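# Stacked cups stick together after the dishwasher - how to separate and store them?

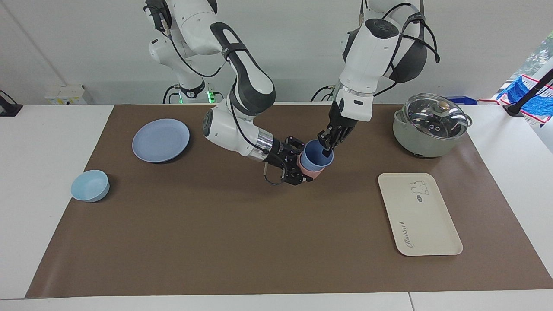 I run the kitchen for a small after-school program and we have switched from disposable cups to reusable plastic ones. The set is a mix of Madigan and Beteck tumblers, 12 ounce nominal, all tapered. They go through an undercounter dishwasher, get racked for a while and are then stacked in sleeves on a shelf. By the next morning a good share of them are locked together. Pulling straight apart does nothing. Twisting works on some, but two have already cracked at the rim.

What I have tried so far:

- Leaving them in the rack overnight before stacking. Fewer stuck pairs, but I need the rack at closing time.
- Storing upside down. No difference that I could see.
- Cooking spray on the outside. Works, but then the cups are greasy and have to be washed again.

Is there a safe way to get stuck pairs apart, and is there something I should change in how they are dried and stacked? The tumblers are polypropylene according to the mark on the base. I have 151 of them, so buying new ones is a last resort.

*Asked October 21, 2022*

---

**taper_and_draft**

You have two separate mechanisms and it helps to know which one you are dealing with.

The first is a vacuum. A cup stacked warm traps a pocket of warm air below it. If there is a film of water between the walls, that film seals the gap. As the air cools its pressure drops, and the outside air pushes the cups together. Pulling straight makes the pocket larger and lowers the pressure further, so the harder you pull, the harder it resists.

The second is a wedge fit. Cups with a shallow taper behave like a tool shank in a socket. Once the inner cup is pushed down far enough, friction alone holds it. Warm polypropylene is a little softer, and if the outer cup is warmer than the inner one when you stack them, it shrinks onto the inner cup as it cools.

For a stuck pair:

1. Stand the pair in a bowl of hot tap water, with the water level just below the rim of the outer cup. Do not use boiling water.
2. Fill the inner cup with cold water and a few ice cubes.
3. Wait two minutes.
4. Hold the outer cup near the base, rock the inner cup slightly from side to side, then lift.

The rocking matters more than the lift. It opens a leak path on one side and lets air in. If you twist, grip low on the outer cup - the rim is where the load concentrates, which fits with where yours cracked.

Do not pry with a knife. A scratch in the wall of a polypropylene cup is hard to clean and will hold residue.

For prevention, let the cups reach room temperature before stacking and keep the sleeves short. The bottom cup in a tall sleeve carries the weight of everything above it. I would also keep the two brands in separate sleeves. Two tapers that differ by a degree will bind at a single ring instead of resting on the stacking ledge, assuming yours have a ledge. Look for a small step inside the cup near the bottom. If it is there and the cups still jam, it is either worn or someone is pushing the sleeves down to fit under a shelf.

---

**no_soap_left**

just put a strip of paper towel between them. been doing it for years

---

**rinse_cycle_2**

The answer above on vacuum is correct, but the drying step deserves more attention. Plastic holds much less heat than glass or china, so it does not flash dry at the end of the cycle the way plates do. Without rinse aid the water stays on the wall in beads and you end up stacking wet cups, whatever the rack looks like from the outside.

Check the following on the machine:

- Rinse aid reservoir is filled and the dose is not at the lowest setting. We use the Clellance concentrate, one step above the middle. Too much leaves a slick film, so go up one step at a time.
- Final rinse temperature matches what the manual asks for.
- Cups are angled in the rack. A recessed base holds a ring of water when the cup is dead level upside down, and that water runs down the wall when you turn it over to stack.

If you need the rack back at closing, move the cups to a raised wire grid with airflow underneath. Velluncombe makes a folding one that fits a standard sheet pan. Any cooling rack will do the same job.

I would not use paper strips in a shared kitchen. They stay damp, and the strip touches the drinking surface of every cup. Also check with your local health department, as many food codes want items fully air dried before they are nested.

One last point on the cracked pair - discard both. A rim crack will lengthen with every heat cycle.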